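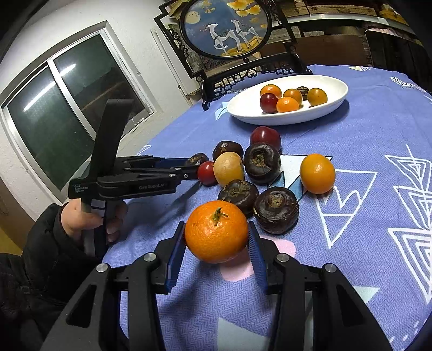

400 words

Where does the laughter on a TV comedy come from?

Many TV comedies have laughter in the sound. You hear a joke, and then you hear a crowd laugh, even though no crowd is on the screen. The laughter is part of the soundtrack, and there are two main ways to get it.

The studio audience

Some comedies are acted in front of people. The sets are built side by side along one wall of a large building called a sound stage. Each set has three walls. The fourth side is open, and the cameras and the audience seats are on that side.

The comedy Wotside was made like this at the Jerngate studio, where there were 400 seats. Microphones hung above the seats on long cables. They were pointed at the people and away from the actors. The actors had their own microphones, so the two kinds of sound were stored on separate tracks. A track is one layer of sound that can be made louder or softer without changing the others.

The laugh track

Other comedies are filmed with no audience. If the makers want laughter, they add it later from recordings. These recordings are called a laugh track, or canned laughter.

A sound editor keeps the recordings in a library. Each one has a label that gives its length and its type. A chuckle is short and quiet. A belly laugh is long and loud. There are also gasps, groans and clapping. The library used for the comedy Olano held 3542 recordings, and 500 of them were chuckles.

The editor watches the episode, stops after each joke and chooses a recording. Its start has to match the end of the joke. If it starts too soon, it covers the words. The editor then lowers the volume at the end so that the laughter fades out before the next line. Lowering the sound a little at a time is called a fade.

Mixing the two

A show with a real audience may use recordings too. Suppose a scene is acted three times because an actor forgets a line. By the third time, the audience knows the joke and laughs less. The editor can take the laughter from the first time and put it with the pictures from the third. This is called sweetening.
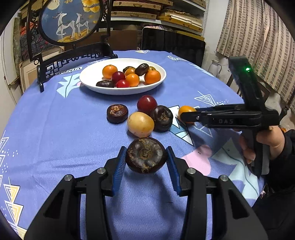
Chinyere Abubakar wrote to ask how the actors know when to wait if there is no audience. They guess. The director may ask for a short pause after a joke, and the editor can make it longer by showing another actor's face for a moment.

Words to know

Sound stage: a large building where sets are kept and outside noise is kept out.
Track: one layer of recorded sound.
Fade: a slow change in volume.
Sweetening: adding recorded laughter to real laughter.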